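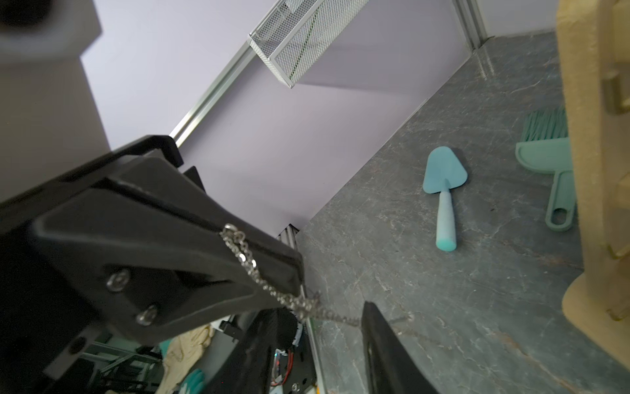
How many times do you have to show a robot arm the same chore before it gets the idea? More than you'd like, and the number goes up fast if you're sloppy in the first hour.

I've been steering mine by remote around the potting counter since June, and these are the habits that stuck with me.

Go slow near anything that dangles. Chain is the worst! It drapes, it snags, it slides off a finger, and if you jerk the controls the arm learns the jerk too. I let it hang still, then move.

Hand tools like a trowel or a brush I lay side by side with the handles toward the arm - much easier to grab, and I can see what I'm doing. Once you've got the grab down, turn them a little every few runs so it doesn't memorize one spot.

Toss the bad runs the same day. I kept 488 out of 800 on my first task and felt awful about it, but Dionysis Kouris (he got me into this) said he'd have thrown out more.

Stop after 9 or so... okay, I mean stop when your wrist says so. Tired hands make wobbly demos, and I've deleted whole evenings of them. Tea first, then wipe the counter and start over.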